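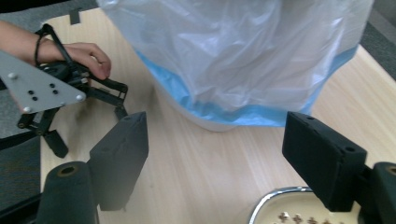 Two hand-held grippers at the table, with a bag-covered container and a metal-rimmed dish of small brown pieces.

The buyer at Belo has one budget line for hand-held grippers and another, much longer, for everything that goes with them. When we met on Thu 23 May she had both printed out.

"People ask what a gripper costs and I give them the figure, which is 2821 for a pair," she said. "Then they go away and put that in their plan, and in August they come back asking for more money."

The extra money goes on small things. Finger pads are bought in packs from Plukeck at 325 a pack, and she now orders them with the grippers. Screws, cords and mounts used to come out of general stores. They have had their own code since last year, after a week's work was held up by a missing bracket.

Belo looked at two suppliers before settling on Ikix. The other, Taşdemir, had the lower price and a longer wait for parts. "I would buy from them again for something we use once a month," she said. "For tools that are in people's hands all day I want the spares on a shelf in this country."

She asked for a trial first and paid 200 for it, taken off the final bill. The people who would be using the grippers had them for 15 working days and wrote down what bothered them. Weight came up most, then the grip of the pads on smooth surfaces. She said the notes were more use to her than the brochure.

Tables and flooring came up as well. The first draft of the budget had new benches in it. These were struck out when the team said they could work at what they had. 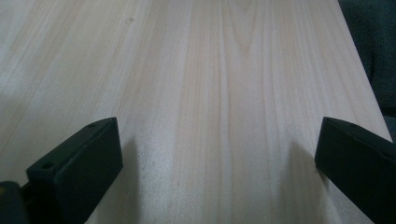

On that point the team's lead was less sure, saying the benches should have stayed in the plan for next year at least, as putting them off only moved the cost along. The buyer accepts some of this. She has pencilled in two benches for the next round, below a second pair of grippers and above a robot arm that has been on the list for a long time.

"The arm is a different kind of purchase," she said. "You need someone to set it up, and someone to look after it, and that is a wage. I won't put it in as equipment alone."

Her advice to a smaller firm was to price the first year's spares before signing, and to get the delivery time for each part in writing. Her own order for the second pair goes in once the service terms have been agreed.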